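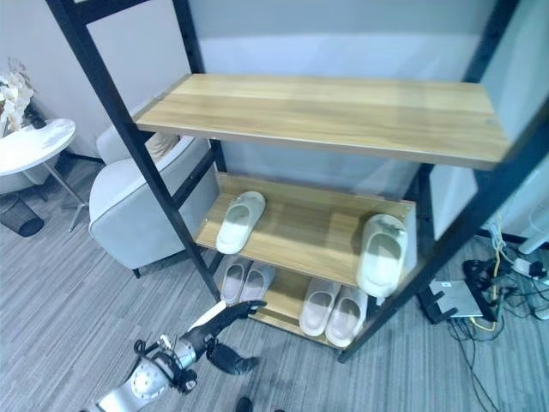 棚とスリッパ

映画館と上映会の掲示板 > 字幕・吹替・版の違い
件名:「Drestus」の最後の場面、配信版と劇場版で違いませんか

投稿者:Sharada Mathew
はじめまして。日本語は勉強中ですので、変な表現がありましたらお許しください。
四月に、Flastthorpeという小さい映画館で「Drestus」を見ました。座席は40しかない劇場で、料金は1000円でした。台詞がとても少ない映画です。灯台をやめた父親と、帰ってきた娘が、冬の間いっしょに暮らすという話です。
最後に、父親が窓のそばに座って、娘の車の音を聞く場面があります。劇場では、車の音が消えたあとも、かなり長く父親の横顔が続きました。その後、画面が黒くなって、波の音だけが残りました。私はその波の音の間に泣きました。
先週、もう一度見たいと思い、Prekixの配信で見ました。ところが、黒い画面がほとんどなく、すぐに名前の一覧が始まりました。時間を比べますと、配信のほうが2分短いです。これは別の版なのでしょうか。それとも私の記憶が間違っているのでしょうか。ご存じの方がいらっしゃいましたら、教えてください。

投稿者:磯千鳥
私も劇場で見ました。黒い画面は確かにありましたよ。記憶違いではないと思います。
ただ、2分という差だけで「切られた」と考えるのは、少し早いかもしれません。劇場では本編の前に配給会社Brunetのロゴが出ました。その分が入っていないという可能性もあります。終わりの場面だけを測ってみないと、はっきりしたことは言えないと思います。

投稿者:Sharada Mathew
磯千鳥さん、ありがとうございます。ロゴのことは考えていませんでした。
でも、私が「短い」と感じたのは、数字を見る前です。車の音が消えて、まだ父親の顔を見ていたいのに、もう音楽が始まってしまいました。劇場では、音楽はなかったように覚えています。この点はどうでしょうか。

投稿者:欄外
私は配信でしか見ていない者です。配信版の終わり方は、とても良いと思いました。父親の顔から、すぐに名前の一覧に移るところに、突然の別れの感じが出ています。ピアノの曲も好きです。
正直に申しますと、黒い画面に波の音という終わり方は、この種の静かな映画では少し見慣れてしまいました。死や別れを描く映画は、最後に観客を黙らせようとしすぎることがあります。もし監督が自分で短くしたのでしたら、私は賛成です。
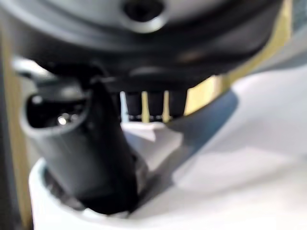 投稿者:夜汽車
欄外さんの意見には反対です。あの映画では、音がずっと大切に扱われています。最初の場面も黒い画面で、波の音から始まりますね。最後にもう一度同じ波が来るので、冬がひとつ終わったということが分かります。最後の波をなくしますと、最初の波が何のためにあったのか、分からなくなってしまいます。
それに、ピアノは感情を説明しすぎます。娘が出ていったあとの気持ちは、観客が自分で考えればいいと思います。

投稿者:欄外
夜汽車さん、最初の波のことは、おっしゃる通りかもしれません。配信版でも最初の黒い画面は残っています。ただ、同じものを最初と最後に置くことが、いつも良いとは思いません。整いすぎている、と感じる人もいます。私はその一人です。
父親は、台所で魚を焼きながら、亡くなった妻の話を途中でやめますよね。あの場面のように、途中で終わるほうが、この映画には合っています。

投稿者:磯千鳥
魚の場面は、私も一番好きです。娘が続きを聞かないところが良いですね。
話を戻しますが、手元に劇場で買った冊子があります。音楽の項目には「挿入曲一曲」とだけ書いてあり、終わりの曲のことは何も書いてありません。これだけでは証拠になりませんが、Sharadaさんの記憶と合っています。

投稿者:Sharada Mathew
冊子を見てくださって、ありがとうございます。私は冊子を買いませんでした。今、少し後悔しています。
昨夜、配信版の最後をもう一度見ました。父親の横顔は、車の音が消えてから、息を二回するくらいの長さで終わります。劇場では、彼が目を閉じて、また開けるまで見えました。配信版には、目を開けるところがありません。これはロゴの問題ではないと思います。
目を開けるかどうかで、意味が変わりませんか。私の国の友人にこの話をしましたら、「閉じたまま終わるなら、父親は死んだのだと思う」と言いました。私は、劇場で見たとき、父親は明日も生きていく人だと思いました。

投稿者:夜汽車
そこまで違うのですか。私は配信版を見ていませんので、知りませんでした。それは編集の好みの話ではなく、別の結末と言ってもいいくらいです。

投稿者:欄外
目のことは驚きました。私は、父親は亡くなったのだと思っていました。疑ったこともありません。ですから、娘の車の音が遠くなるのも、父親の意識が遠くなることだと受け取っていました。
劇場版を見ていない立場で強く言いすぎたかもしれません。でも、自分の見た映画が間違いだとは、まだ言いたくないです。
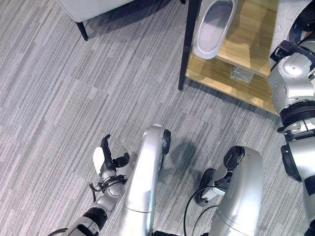
カーペットと低い棚

投稿者:つばめ便
横から失礼します。以前、「雑談」の書き込み646番で、同じ質問をした方がいました。そのときの答えは「海外の映画祭に出した版と、その後に直した版の二つがある」というものでした。ただ、出典が書いてありませんでしたので、私は半分だけ信じています。
どちらが先の版かも書いてありませんでした。劇場で上映されたものが元の版だとは限りません。あとから長くする監督もいます。

投稿者:磯千鳥
つばめ便さん、情報をありがとうございます。646番を読みました。確かに出典がないですね。
Brunetの問い合わせ窓口に、版の違いについて質問を送りました。返事が来ましたら、文章をそのまま載せてもよいか確認してから、ここに書きます。

投稿者:Sharada Mathew
磯千鳥さん、丁寧にしてくださって感謝します。私もPrekixに問い合わせました。自動の返信だけ届きました。
欄外さん、私は欄外さんの「父親は亡くなった」という見方を聞いて、もう一度初めから見たくなりました。階段で手すりを長く持つところや、薬を娘に見せないところは、その見方のほうが分かりやすいです。ただ、薬の場面は、父親が心配をかけたくないだけだとも言えますので、私はまだ迷っています。

投稿者:欄外
手すりの場面、私もそこで気がつきました。医者からの手紙を引き出しに入れるのは、そのすぐあとですね。
もし劇場版がまたどこかで上映されるようでしたら、教えていただけますか。遠くなければ見に行きます。

投稿者:夜汽車
Flastthorpeでは、人気のあった作品を夏に再上映することがあります。受付に希望を書く紙が置いてありますので、次に行ったときに「Drestus」と書いておきます。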